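3. Site visit and demonstration

The group attended the open day at the Trurkbridge site on a Friday in May. The host, Jaketti, presented its work on garment handling in two parts: a talk on data collection with hand-held grippers, and a demonstration of a folding policy trained on the resulting recordings. The policy runs on an arm supplied by Michailidis.

According to the talk, the current training set, named Flundalent, holds 932 recordings of clothing being flattened, gripped and folded. Each lasts up to 40 seconds. Most were made in ordinary bedrooms, on beds, as the earlier set recorded on a lab bench had transferred poorly to patterned bedding. Dark garments are treated as a separate category — folds and creases have low contrast, and the edge of the fabric is harder to locate. 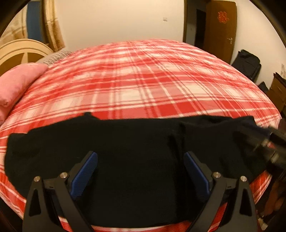
Why is clothing harder for a robot to handle than rigid parts?
A rigid part keeps its shape when gripped, so a single grasp point can be planned in advance. Cloth changes shape with each contact, and the system has to estimate its state again before the next move.

The demonstration used five garments, each placed on a flat surface by a member of staff. Three were folded at the first attempt. One was folded after a second grasp, and the last was stopped by the operator when a sleeve stayed under the body of the garment. Finger opening was logged throughout at 200 samples per second.

We were not given access to the log files, so the timing analysis in Section 4 relies on our own stopwatch readings — these should be read as approximate.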